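Small Furniture Delivery and Returns: Your Questions Answered

14 shares | 3 comments

This page covers orders placed with Muvico online or by phone. It was last revised in September. If you bought from one of our stockists, please contact them first, as their terms may differ from ours.

Ordering

Do I need an account to order?

No. You can check out as a guest with an email address and a delivery address. An account lets you see past orders and save more than one address, but prices and delivery times are the same either way.

Can I change my order after I've paid?

Yes, as long as it hasn't been packed. Reply to your confirmation email with the order number and what you'd like changed. Once you get the message saying your order is ready to leave us, we can't swap colours or sizes, and you will need to use the returns process instead.

Why was my order split?

Handles, feet and spare fixings are kept in a different part of the building from the furniture and often travel by post. The larger item goes by courier. You pay for delivery once, even if there are several parcels.

Can I see the furniture before I buy?

We have a small showroom next to the warehouse. It holds most of the Prado range and part of the Fovel range. Please ring before you travel if there is a particular piece you want to see — the display changes when we run short of stock.

Delivery

How much does delivery cost?

It depends on the size of the item and your postcode. The cost is shown in the basket before you enter any payment details. There is no extra charge for upstairs flats, but see the next question.

Will the driver bring it indoors?

Standard delivery is to the front door or, in a block of flats, the main entrance. If you need an item carried to a room, choose the two-person service at checkout. The crew will carry it in and leave it in its packaging. They don't assemble furniture or take away old pieces.

What if I'm out?

The courier will try again on the next working day. After two failed attempts the parcel comes back to us, and we'll contact you to arrange a new delivery. A second delivery charge applies at that point. You can name a neighbour or a safe place using the link in the courier's text message.

Do you deliver to the Highlands and islands?

We do, but it takes longer and the two-person service isn't available everywhere. Enter your postcode in the basket to see what is offered. We don't currently deliver outside the UK.

Something is damaged or missing

My parcel arrived damaged. What should I do?

Take photos of the box and of the damage, and send them to us within two days of delivery. Keep all the packaging until you've heard back. We may offer a replacement part, a full replacement or a refund. If the damage is slight and you're happy to keep the item, tell us and we can talk about a part refund.

A fixing is missing from the bag

Check the inside of the drawers and the corners of the box first, as small bags can work loose on the road. If it still hasn't turned up, send us the part letter from the instruction sheet. We post fixings free of charge, usually on the same day if you write before noon.

Returns

How long do I have?

You have 31 days from the day of delivery. The item needs to be unused and in a fit state to be sold again. You may open the box and look it over, as you would in a shop.

Can I return something I've put together?

Only if it is faulty. Once flat-pack furniture has been assembled the holes and joints are marked, and we can't resell it as new. Items that arrive ready built, such as most of our small drawer units, can come back in the usual way.

Who pays for the return?

You do, unless the item is faulty or we sent the wrong thing. You can book our courier through the returns form or use one of your own. If you use your own, please keep proof of posting.

When will I get my money back?

We check returns when they reach the warehouse and then refund the card or account you paid with. Your bank may take a few more days to show it.

Care and everyday use

How do I clean oak furniture?

Use a soft cloth, barely damp, and wipe along the grain. Dry it straight away. Avoid spray polish, bleach and anything gritty. Light oak darkens a little over the years, and faster in direct sun, so move lamps and trays now and then to keep the colour even. 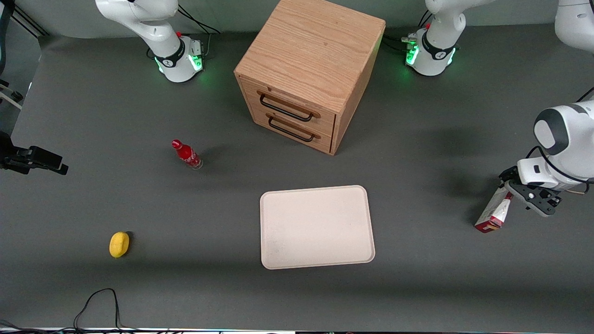
Fitting and parts

Can I change the handles?

Yes, if the new ones have the same spacing between the screw holes. Measure from the centre of one hole to the centre of the other. Mustach bar handles are sold singly and come with screws. Tighten them by hand — a power driver can crush the wood behind the drawer front.

My drawer sticks. Is that a fault?

Not always. Wood swells in damp weather and a snug drawer may drag for a while. Take it out, wipe the runners and rub them with a plain candle. If it still catches after the room has dried out, write to us.

Who do I contact about spare parts?

Sebastião Quintana looks after parts and repairs. Use the contact form and choose "Parts" from the list. Please include your order number.

Related pages

Measuring up for small storage
Prado range: sizes and finishes
Fovel range: what's in stock
How to fill a dent in solid wood
Courier tracking explained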